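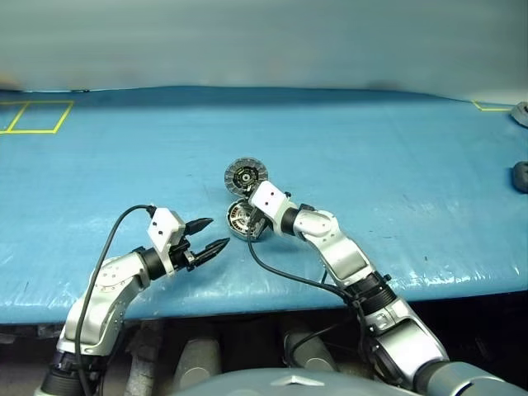 Parts Room, Palacios Building – Gallery

The parts room at Palacios was set up again over the winter, and the photos on this page cover the tables, the floor tape, the shelving and the daily handling of round metal parts. Work was planned by Waltraud Frei and carried out by Sem Van Loon and Iñaki Calvo. Captions are by Ayane Kuroda except where initialed. Dimensions are in millimeters. Photos are grouped by subject and are not in the order they were taken.

Tables

1. Table 2 before covering. The top is 2000 long. The old finish had worn through at the front edge, and small parts picked up dark marks when they were slid across it.

2. Bare top after sanding. Two coats of sealer were applied on a Thursday and left over the weekend. The darker patch at the left is an old repair and is level with the rest.

3. Blue cover being unrolled. Blue was chosen because plain metal shows up well against it under the ceiling lights. Gray and green were tried first on Table 1. Gray hid the parts. Green was acceptable but the supplier stopped carrying it.

4. Cover pulled over the front edge and clipped underneath. The clips sit well back so that they do not catch on sleeves.

5. Clear plastic sheet going on over the blue. The sheet keeps oil off the cover and can be changed in a few minutes. It does wrinkle. We tried heating it with a hair dryer, which removed the small wrinkles and made two large ones.

6. Glare test, lights fully on. The near edge of a covered table reflects the most. Turning off the front row of lights reduces this but leaves the back of the table too dark for reading tags, so the front row stays on.

7. Same table, blinds closed, middle of the afternoon. Reflections are softer. The blinds are now kept closed from noon on.

8. Corner fold. Fold the side first, then the front. Done the other way, the corner stands up and the tape on top of it peels.

Marked areas

9. Yellow tape, narrow width, before laying out. We keep the narrow roll for tables and the wide roll for the floor. Please put them back on the right hooks.

10. Layout drawn in wax pencil. The pencil wipes off the plastic with a dry cloth. Ink does not, as Table 4 still shows.

11. A taped area with a dividing line. One side holds parts waiting to be looked at and the other holds parts that have been. Which side is which is written on the card for each table and is not the same everywhere (see the note at the end).

12. Corner mark only. A full outline is not needed where a tray is set down; one corner is enough to line it up, and there is less tape to lift at the edges.

13. Tape lifting after a month. This is at the end of a strip that was pulled tight while being laid. Lay the tape loose and press it down from the middle.

14. Replacing a strip without changing the plastic. Warm the tape with a hand, pull back low and slow, wipe, and lay the new strip over the same line. Photo by Iñaki Calvo.

15. Floor tape by the door. The aisle measures 1152 between the lines, enough for the long cart with its handle folded. With the handle out, it passes but scrapes the shelf upright.

Parts and trays

16. Round metal parts from the Cirnotness order, as unpacked. They arrived in paper sleeves with a light oil film. The sleeves were kept for returns.

17. The same parts wiped and set face up on blue. Leave a gap between neighbors. The rims chip if they knock together, and the chips are hard to see until the part is turned toward the light.

18. Rim mark, close view. This mark was on the part when it arrived. It can be felt with a fingernail but does not affect the fit.

19. Face down is also allowed on the covered tables. It is not allowed on the steel shelf.

20. Two sizes side by side. The difference is small enough that they have been mixed in one tray more than once. The smaller size now gets a dot of blue paint on its tag.

21. Shallow tray with felt liner. The felt sheds for the first week. Shake it outside.

22. Deep tray, no liner, for scrap only. The word SCRAP has been painted on both short ends, following the events of December.

23. Stack of Flatari trays. They nest well when clean. A single sleeve left in the bottom will make the whole stack lean, and the stack in this photo is leaning for that reason.

24. Tags. String tags replaced the sticky ones, which left glue on the metal. Lăcrămioara Enache ties them with a slip loop that comes off with one pull. There is a sample on the board next to the sink.

25. Count sheet for the first shelf. The total on the day was 633, against 631 on the old list. The two extra parts were in a coat pocket and behind the scale.

Shelves

26. Back wall before clearing. Most of what is visible went to recycling.

27. Uprights fixed. The wall is not flat, and the left upright stands on a packing strip. Do not remove the strip when painting.

28. Shelves at final spacing. The gap above the shallow trays is 100, which leaves room for a hand and a tag. We started with less and the tags tore.

29. Shelf labels. Large print, black on white, at the front lip. The old labels were on the shelf surface and were covered as soon as anything was put away.

30. Overflow shelf. It is meant to be clear by the end of the week. The photo was taken early in the week.

31. Foot of the shelving, with kick board. The board came out of the old counter and has holes in it from the former hinges. They have been filled but not painted.

Cleaning and care

32. Daily kit: dry cloth, damp cloth, soft brush, small dustpan. The damp cloth is for the plastic only. Metal parts are wiped dry.

33. Wiping a covered table. Work from the back toward the front and lift the cloth at the edge. Pushing the cloth back and forth works dirt under the tape.

34. Plastic sheet after eight weeks on Table 3. The scratches are from a tray with a bent corner. The tray has been straightened and the sheet changed.

35. Old sheet folded for use as a drop cloth. S.V.L.

36. Cut in the blue cover. A knife went through the plastic when a box was opened on the table. The cut was closed from below with cloth tape and is not visible from normal standing height. Boxes are opened on the cart.

37. Oil spot, before. Nesora cleaner, cold water, soft brush.

38. Oil spot, after. It is lighter, but it is still there.

Odds and ends

39. Light switch panel with new labels. The third switch from the left still does nothing that we have been able to find.

40. Stool heights. The two lower stools are for the sorting tables and the tall one is for the scale. The tall one wobbles on the drain cover – move it a little toward the wall.

41. View from the door, early morning, all tables covered. The difference in shade between Tables 1 and 2 is real and comes from two rolls of the same product.

42. Waltraud Frei measuring the gap behind Table 5. A part that rolls off the back can now be reached with the long grabber on the hook. Before this, the table had to be moved.

Notes

The cards for Tables 1 and 3 were printed with the two sides of the divided area swapped. Corrected cards are in the drawer under the scale. Until they are put up, ask whoever is working there.

Prints of any photo can be requested from Ayane Kuroda by number. Numbers 6, 13 and 34 are also available at full size for anyone comparing cover materials.

Photos of the wash area will be added on a separate page when the new drain is in.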